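Migrar el blog a un generador estático: notas de la mudanza

Este blog ha estado nueve años sobre un gestor de contenidos con base de datos. En noviembre lo pasé a archivos planos. Dejo aquí el procedimiento, sobre todo para tenerlo a mano cuando toque repetirlo con el otro dominio.

El punto de partida eran 427 entradas publicadas, una carpeta de borradores sin orden y una biblioteca de medios con el mismo archivo guardado en varios tamaños.

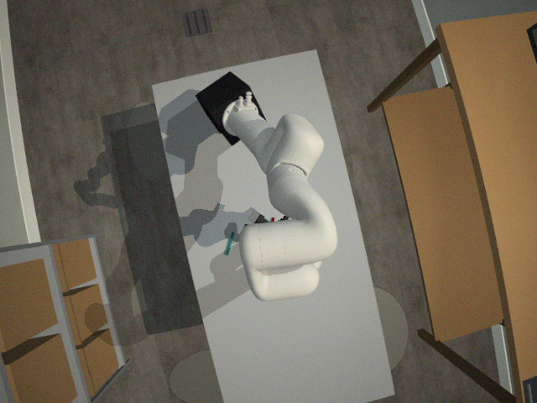

Mesa blanca y brazo blanco en la primera; en la segunda, vista circular con mucha curvatura. 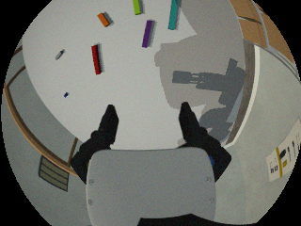

Exportación

El volcado salió en un único XML. El exportador de serie corta el proceso si la memoria asignada a PHP es baja, así que subí el límite en la configuración antes de lanzarlo. Con el valor por defecto el archivo se generaba sin error visible, pero le faltaba la etiqueta de cierre. Conviene validar el XML antes de seguir:

xmllint --noout volcado.xml

Para trocear el volcado usé Pundell, un conversor pequeño de línea de comandos que mantiene Mathias Holzer. Genera un archivo Markdown por entrada, con la cabecera en YAML. De las 427 entradas convirtió bien 401 a la primera. Las restantes fallaban por dos motivos: comillas dobles sin escapar en el título y códigos cortos de una galería que desinstalé hace tiempo. Las comillas se arreglan con una expresión regular. Los códigos cortos los corregí a mano, entrada por entrada, una tarde entera.

Codificación

Las entradas más antiguas estaban en Latin-1 dentro de una tabla declarada como UTF-8. El resultado es el habitual: cada vocal acentuada aparece como dos caracteres. iconv no sirve sobre el volcado completo, pues las entradas recientes ya están bien y se estropean al convertirlas. Separé por año y apliqué la conversión solo al bloque antiguo. Queda algún guión largo roto en los comentarios de entonces, que no pienso tocar.

Enlaces permanentes

La estructura anterior era año/mes/título. La nueva prescinde del mes. Todas las direcciones viejas responden con un 301 a la nueva, a partir de un mapa generado desde la propia cabecera de cada archivo. Son reglas estáticas en el servidor, sin expresiones comodín - las probé y capturaban también las páginas de etiquetas.

Me quedaron 33 etiquetas después de fundir duplicados (plural y singular, con tilde y sin tilde). Las eliminadas devuelven 410.

Imágenes

El tema genera tres anchos por imagen y deja el original fuera del sitio publicado. Dos decisiones que quizá revise:

- Formato WebP con calidad fija. En gráficos con texto pequeño se notan los bordes.
- Carga diferida en todas menos en la primera de cada entrada. Aplicarla también a la primera retrasaba la pintura inicial de la página.

Los pies de foto se perdieron en la conversión, ya que el gestor los guardaba en una tabla aparte. Los recuperé con una consulta SQL y un script que los inserta por identificador de adjunto.

Comentarios

Los comentarios históricos están incrustados como HTML estático al final de cada entrada. No hay formulario. Mereana Pryor me escribió para decir que eso convierte un blog en un boletín, y es probable que tenga razón. Por ahora, quien quiera responder tiene el correo en el pie. Valoré Prillier como servicio externo, pero carga siete scripts antes de mostrar la primera línea.

Alojamiento y despliegue

El sitio está en Haslinger, en el plan básico. El despliegue es un rsync lanzado desde un gancho de git al hacer push a la rama principal. La compilación completa tarda hasta 33 segundos en mi portátil; la incremental no la he medido.

El buscador interno usa un índice JSON que se descarga en la primera consulta. No reconoce variantes sin tilde, de modo que «codigo» no encuentra «código». Hay que normalizar el texto en los dos lados, al indexar y al consultar.

Pendiente

- Normalización de tildes en el buscador.
- Canal RSS por etiqueta. El general ya funciona y conserva los identificadores antiguos, así que los lectores no deberían ver entradas repetidas.
- Pasar los borradores. Siguen en el servidor viejo, en Juvton, con la base de datos en modo de solo lectura.
- Revisar la hoja de estilos de impresión, que ahora mismo saca el menú en todas las páginas.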